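Banana peel

The peel of a banana is the outer covering of the fruit. It protects the flesh from knocks, drying and insects while the fruit is growing and during transport. In most dessert varieties the peel is thick, fairly soft when ripe and easily removed by hand.

Structure

The peel has a waxy outer skin and a pale, spongy inner layer. Between the inner layer and the flesh run long, thin strands known as phloem bundles, which carry sugars and other nutrients along the fruit. The strands are edible but are often removed.
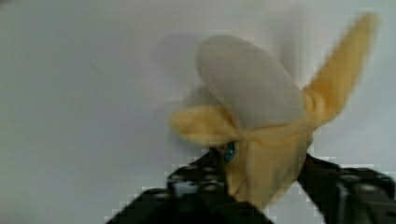 Ripening

An unripe peel is green and holds a large amount of starch. As the fruit ripens it gives off ethylene, a gas that speeds up the breakdown of starch and of the green pigment chlorophyll. The peel then turns yellow and later develops brown spots. Cold storage can darken the peel early - the flesh is often unaffected.

Uses

Peels are fed to cattle, goats and pigs in many growing regions, and are added to compost. They are also cooked, mainly in South Asian dishes, where green peels are boiled, chopped and fried with spices.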